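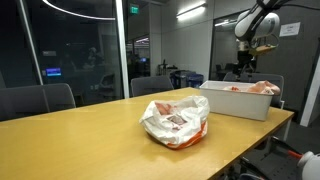
3. Household handling of fresh meat between purchase and storage

3.1 Background to the interviews

Most published work on meat safety in the home deals with cooking temperature and refrigerator temperature. The period between the store and the refrigerator has received less attention, although it is the part of the chain over which the retailer and the inspector have no control. In the Weltomport study we asked households to describe this period in their own words and then to keep a written diary of their next shopping trips. The diary form was drafted by Deepak Yadav and tested on a small group before the main round in March.

A total of 331 households returned at least one usable diary. We treated a diary as usable if it gave the time of purchase, the time the meat was put away, and the type of packaging. Diaries that gave only one of the two times were kept for the analysis of packaging but left out of the analysis of delay.

3.2 Packaging and secondary bags

Fresh meat in the study area is sold in three main ways: in sealed trays, in butcher's paper, and in thin plastic bags filled at the counter. Counter bags were most common among people who shopped in Bodero, where the market hall has several butchers and no supermarket within walking distance. Tray packs were most common in Nghiêm, where nearly all respondents drove to one large store.

Respondents differed in whether they put the meat into a second bag. Those who did so usually gave leaks as their reason. Several had stopped using a second bag after the stores began to charge for them, and said they now placed the meat at the bottom of the main shopping bag so that any liquid would not run onto other food. Figure 1 shows meat-like contents in a thin plastic bag, with a bin nearby on the same table. Bins and tubs of this general kind came up often in the interviews, mostly as something to stand a package in while it thawed.

Figure 1. Thin plastic bag and white plastic bin on a table.

We did not ask about the cleaning of reusable bags in the first version of the diary. The question was added later, and the answers are too few to report by district. Among those who did answer, washing was irregular. One respondent wrote that the bag was washed "when it smells," and similar remarks appear elsewhere in the diaries.

3.3 Delay before refrigeration

The median delay was around 50 minutes. The distribution had a long tail, made up mainly of people who bought meat during a lunch break and took it back to work. Some workplaces had a refrigerator, but respondents did not always use it. The reasons given were lack of space, fear of forgetting the package, and complaints from coworkers about raw meat near their lunches.

A second group with long delays was made up of people who stopped elsewhere on the way home, most often at a school or a relative's house. These respondents tended to think of the delay as the drive alone and did not include the stop when asked in the interview. Their diaries gave longer times than their interview answers, and for this reason we rely on the diaries wherever the two disagree.

3.4 Where the meat is set down

Once at home, respondents put the meat down on a counter, a table, or the floor near the door before sorting the groceries. Tables were used more often in homes with small kitchens. Wiping the surface afterward was reported by most respondents but was usually tied to a visible spill. Where there was no visible liquid, wiping depended on habit and on what the surface was needed for next.

Marcus Strickland's earlier interviews in Tekov found the same pattern, though he worked with older adults only and did not use diaries. He also noted that people who kept a separate tray or tub for raw meat rarely described washing it on a fixed schedule. Our interviews agree with this. The tub was seen as protecting the refrigerator shelf and was thought of as clean as long as it looked clean.

3.5 Limits of the data

The diaries were filled in by the person who did the shopping, who was not always the person who put the food away. In 7 households two people shared one diary and their entries could not be separated. We kept these diaries in the packaging analysis and excluded them from the analysis of delay. The study was also confined to the cooler part of the year, and we cannot say whether people shorten their trips in hot weather.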